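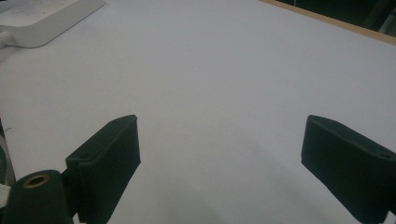 Worktops and desk boards

Girnik white desk board

I've been through a fair few desk covers over the years (felt ones, cork ones, a dreadful see-through thing that went yellow) and the Girnik is the first I've wanted to write a whole page about. It's a big, plain, pale board that you lay flat on top of a table you already own. No clamps, no feet, no fuss!

What I love most is how calm it makes a work surface. Against a light wooden top you still get a strip of the wood showing along the edge, and the white in between goes slightly lavender in soft light, which I find very easy on the eyes. Small dark things like screws, washers and bits of cable stand out beautifully on it, so it's a joy for repairs, model making and sorting out the drawer of doom.

Item number 2626. The board weighs 9 kg, so give yourself a clear run when you lift it into place. We have 151 left from this delivery and the next lot comes in September.

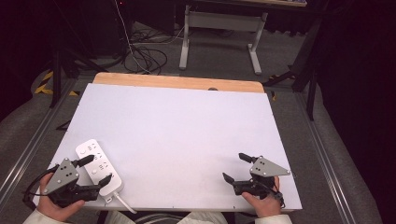

2 min read

If your table has a cable hole, have a think about where the board will sit before you put anything on it. Leave the hole just clear of the far edge and you can still use it, and a power strip can lie straight on the board with its cord draped over the near side. I like a white strip for this, as it blends in so well, but any colour will do.

Cleaning is a damp cloth and a drop of washing-up liquid. For felt pen, go over it again with a little Nosine surface spray and let it stand for a minute. Please don't use scouring pads, they'll dull the sheen and you can't get it back.

It goes nicely with the Stubbs tool tray, and the Prasov desk lamp is a good match too if you work in the evenings. Both are sold separately.

Comments (4)

gluepot410
Had mine since spring and it still looks new. Wish they did a smaller one for the kitchen table.

Fernhill
Does it slide about at all? My table is varnished.

gluepot410
Mine is varnished too and it stays put. It's a heavy old thing.

mossy_bench
Great for finding dropped screws, my knees are very grateful.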